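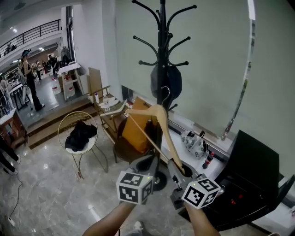 Comparison of hand-held grippers for the hanger task: request for comments

Posted by s_tanoli
Plamville Shared Workshop, Equipment Group

Members are invited to comment on the trial of the two hand-held grippers under consideration, the Tahiri and the Osstead. The task is the same for both: a wooden clothes hanger is gripped, carried to the coat rack and hung by its metal hook on one of the curved arms. Each operator completed 80 attempts with each gripper. There were 3 operators.

The Tahiri was slightly quicker in all hands. The Osstead held the hanger more firmly, and operators reported fewer corrections of the wrist before release. The Equipment Group is inclined to recommend the Osstead, subject to the views expressed in this thread.

Shazia Tanoli

Reply from k_satti

I would ask the Group to delay its recommendation. A firm grip is of value only if the hanger is released cleanly, and the summary above does not report releases separately. In my own attempts the Osstead jaws opened more slowly than I wished, and I had to hold my arm still at full reach until they cleared the wood.

The Tahiri is also the lighter of the two. After 80 attempts this is a considerable matter for the operator.

Kamran Satti

Reply from aaliyah.g

I do not share the view that weight should decide the question. With the Tahiri, the hanger turned in the jaws whenever it was taken by the lower bar away from the center. A turned hanger presents the hook at the wrong angle, and the recording is then of little use to us for training.

I do support separate figures for release.

Reply from s_rajput

The discussion so far concerns the jaws. I would draw attention to the cameras, as the recordings are the purpose of the exercise.

A wide view from the gripper should keep the hook and the top of the rack visible together during the last part of the approach. I reviewed the Osstead recordings with this in mind, and the point where the hook meets the stand can be followed without difficulty.
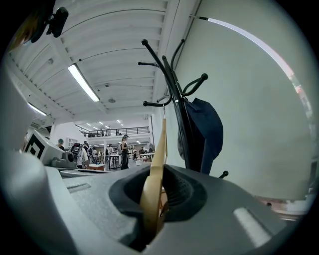 The Tahiri recordings were less satisfactory in this respect. The shoulder of the hanger covered the hook in many of them when the operator approached from below. Approaching from the side removed most of the problem, but operators did not do so consistently.

Sobia Rajput

Reply from k_satti

That is a matter of instruction to operators and should not be held against the device. I would be willing to repeat my Tahiri attempts from the side only.

Reply from shabnam_sandhu

For information, the marker tracking log for the full trial contains 836 dropouts. I have not yet divided these by gripper. Most that I have examined occur when a forearm passes between a marker and the tracking camera - this would affect either device. Dreditz has supplied a revised controller setting that shortens the jaw opening time on the Osstead, and it has not been tested here.

Reply from s_tanoli

The recommendation is deferred. Mr. Satti will repeat his Tahiri attempts with a side approach, and the Osstead will be run again with the Dreditz setting. Ms. Sandhu is asked to post the dropouts by gripper, with releases listed separately. Comments will remain open until the end of July.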